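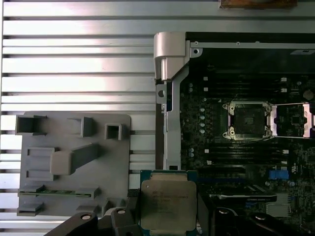

Back in September I promised a post on how we look after the processor cell, and then the left finger pad started to peel and I had other things to think about. So it's December 2022 and you're getting it now, with the pad story thrown in.

The cell at Mallstead does one job, on paper at least. It takes a processor from the grey fixture plate, carries it over to an open server chassis and lowers it into the socket. The plate sits on slotted aluminium, which I love, because you can put anything anywhere, and which I also hate, because anybody can put anything anywhere. When I took the cell over, the plate had been shuffled along the slots so many times that there were three sets of pencil marks and none of them agreed with the program.

First thing I did was throw all of that out and start again. Plate down, bolts finger tight, then I jogged the arm to the far corner holder and to the socket on the opposite side, and nudged the plate until both lined up without me touching the numbers. Only then did I tighten it properly. It took most of a morning (and two teas). I've checked it every week since and it hasn't wandered yet.

Now, the pads. The left finger has a black textured pad, and the processor is gripped by its edges, so those pads do all the work. Ours came from Vergara and they're good, but the glue doesn't like the wipes we were using. I'd been cleaning them every 400 picks with the strong stuff, very pleased with myself, and the left one began lifting at the bottom corner. You couldn't see it unless you got your nose right up to it. What I noticed first was the processor arriving at the socket with a slight tilt – tiny, but these sockets are full of fine contacts and I don't want anything going in on the skew.

I spent ages blaming the camera on the wrist. Cleaned the lens, ran the calibration again, swore at it a bit. Then I pressed the pad with my thumb and it moved. Oh.

Changing it is easy enough once you know. Bolts out, finger off, peel the old pad, scrape the glue away with something plastic, and leave the new pad clamped for 80 minutes before it goes near a part. I did both sides so they'd wear together. When the fingers go back on I close them on a scrap processor, never a good one, and do the bolts up a little at a time while they're shut. If you tighten them with the gripper open they settle slightly out of line and you'll be chasing that tilt all over again.

After that I run 5 slow picks from the plate with my hand near the stop button, then let it go down over the socket and pause just above it so I can have a look from the side with a torch. Bend down properly for this one, a glance from standing height is no use at all.

The cleaning has changed too. Plain lint-free cloth, barely damp, and the Beltel wipes are now in the drawer for the table and nothing else. I've also stuck a note on the cabinet about keeping the cover on any socket we're not using, mostly aimed at me.

Next job is the cable along the forearm, which has started to rub where it bends. The Dridberg lot have a spare clip they say will fit, so I'm driving over to pick it up and I'll put it on before we start the next batch.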